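Anyone running the Vernitz kitchen pack with two arms?

shelfwise
Posts: 1350
Has anybody here bought the Vernitz kitchen pack for Stakirel? I've been on the trial since Monday and I need to decide before it runs out. The full license is 4000 credits and my lab head (well, the person who signs for things) wants one paragraph on why we can't just build our own cabinets.

What I like so far: the arms load with no fiddling, the joint limits look sane, and the furniture doesn't jitter when you bump it. I came from Marar, where every second drawer flew off into space if you looked at it funny, so that alone had me pretty excited!

What I'm less sure about is the wrist camera view. I've been doing reach tests into the shelf unit, getting a fingertip in under the board and holding it there. 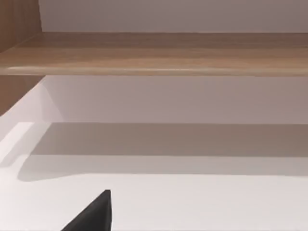 My policy does fine on reaches from the front and then gets timid once the tip is in the compartment. It creeps, stops, creeps again. I've got 6 seeds doing the same thing. Is this a known thing with the pack or did I break something?

mudflap_joe
We have it. We paid full price and I'd do it again, but I'd skip the yearly support. The answers I got were links to pages I'd already read.

On the creeping, check your lighting before you touch the policy. White shelf bottom, white back wall, white side, and then one big shadow lying across it. A network that learned depth from color edges has very little to grab onto in there. I turned on the light randomizer and trained again from scratch and most of the timid stuff went away.

pinchpoint
Gonna disagree with joe a bit. The light randomizer is fine but it covers up the real problem, and the real problem is that the materials are too clean. Wood grain on the boards looks nice, I'll give them that. Everything white is just white. No scuffs, no dust, no dents. You can shuffle the lamps all day and your real shelf still won't look like that.

Mirkik costs less and ships with dirty textures. The physics is worse, yes. I'd still take it for anything camera-based.

mudflap_joe
Mirkik's grippers go straight through door handles. I filed that bug in September and it's still open. What good is a dirty texture if your finger is inside the metal?

pinchpoint
Set the contact margin by hand. Takes five minutes. I've posted the numbers in the other thread like three times.

shelfwise
ok ok, both of you, thank you. I tried the randomizer overnight. Creeping is better, not gone. I'll try swapping the white material next (can you do that on the trial? the menu is grayed out for me).

Meanwhile I moved on to the two-arm setup, which is what we'd be buying it for. The idea is that one arm handles the cabinet side while the other waits off to the left, then they swap. Shadows are on for both arms, and they're big, soft-edged things all over the floor. My floor segmentation was calling the middle one an obstacle until I labeled some by hand.

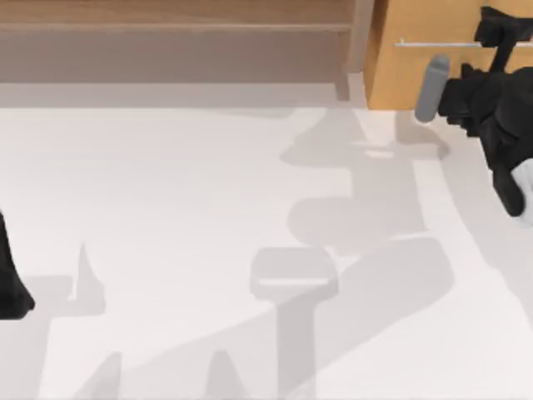
Re: two arms and shadows

lintroller
Jumping in because I went through this exact thing with the floor. You don't need to hand label! The pack exports a mask pass, it's under the sensor tab and not the render tab, where any normal person would look for it. Arms, furniture and floor all come out as separate ids and the shadows count as floor. I wasted most of a week before I found it.

Also, material swapping is locked on the trial. It's annoying, and I'd push them on it before you pay. They unlocked it for me for a few days when I asked.

shelfwise
Found the mask pass. I want my evening back, but thank you!!

Anyone have speed numbers with both arms and cameras on? I'm getting 3286 steps a minute on our one decent card with shadows at medium and I can't tell if that's good.

mudflap_joe
Sounds normal to me. You'll gain a lot by dropping the wrist cameras to half size. Don't turn shadows off though, you'll pay for it on the real arms.

pinchpoint
See, now THAT I agree with. Keep the shadows. Still say try Mirkik for the shelf stuff before you spend 4000 on this.

shelfwise
I'll put the Mirkik demo on the other machine and run the same under-shelf reach on it. I already emailed Vernitz about unlocking the materials, so I'll post when they answer.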